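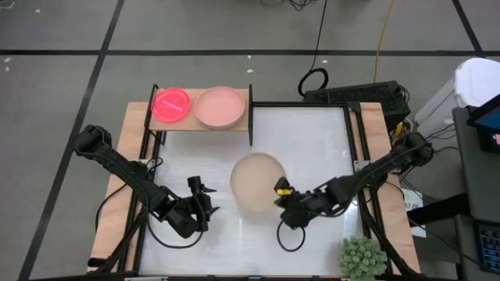
*Two pink dishes up on the shelf, a beige one on the table.*

# Pouring agar plates without growing the whole neighbourhood

Agar wants to be poured by someone calm. Failing that, it can be poured by you, at the kitchen bench, with the fan off and the cat shut in the laundry.

1. Mix your agar at 2 per cent in a bottle twice as big as you think you need. It boils over. It will boil over in the pressure cooker as well, at which point you own a savoury pressure cooker.
2. Sterilise for 30 minutes at full pressure, with the lid a quarter turn loose. Let the pressure drop by itself.
3. Add food colouring before cooking if you'd like to tell your recipes apart. I swore I'd remember which was which. I had four flavours of plain.
4. Cool the bottle until you can hold it in a gloved hand without swearing. Pour any hotter and the lids fog up – any cooler and you get lumps, like school custard.
5. Lift each lid on one side only, pour until the base is covered, and close it. Don't talk. Your breath is a culture collection.
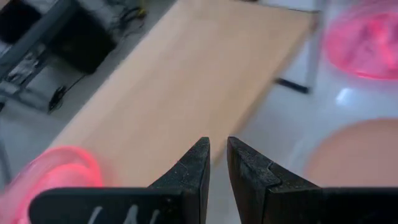
*Close in: black gripper fingertips with a narrow gap between them.*

6. Leave the plates alone until they set. Prodding is not a test.
7. Turn them upside down, bag them and write the date on the base. Lids wander.

Keep two blank plates at room temperature for a few days before you trust the batch. If something fluffy turns up on them, bin the lot and start again at step 2, with the window shut this time.

Next page: streaking, and the Vallwood method for people with shaky hands.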